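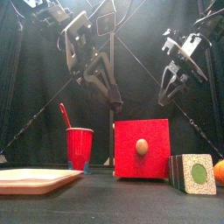 April 2006. The dishwasher has gone again, the big Haddad under the counter, and this time it went in the middle of lunch with 60 covers booked and every rack full. I was at the sink with my sleeves up until gone four, doing soup bowls by hand and swearing at the tap. A red plastic cup with a red spoon leaning in it is about as much washing up as I can face tonight! Give me a whole kitchen of those, ribbed sides and all, and I'd never need an engineer again.

Rang the people in Lelham first thing. They want 50 pounds just to come out and look, then parts on top, and the drain pump is what went last July (I've still got the bill in the drawer, I checked). I said surely a pump ought to last longer than that and the chap said it depends on the water. Everything depends on the water, apparently. We do have dreadful water, mind you, the kettle looks like a cave.

So I've been through the Nidik catalogue with a pot of tea and a biro. They do a nice plain undercounter one with a built-in softener, and they'd take the old one away, but delivery is 9 days and it's an inch and a bit wider than the gap. I measured twice, then moved the bin and measured again in case the wall had changed its mind. The shelf would have to come out, and then where do the trays go?

The other choice is a second-hand one from the Buvdale sale. There's a hotel there clearing its whole kitchen, ovens, hot cupboard, a mixer I'd dearly love and have no room for, and a dishwasher with a guide price of 200. No guarantee of course, and I'd have to borrow a van. But it's the same width as ours!! I keep coming back to that.

Must ring the bank about the overdraft before I get carried away with the mixer. Also need more rinse aid whichever way it goes, and two new racks, the blue one has lost another corner. Paper plates for the cakes tomorrow and I don't care who complains. Feet killing me, bed.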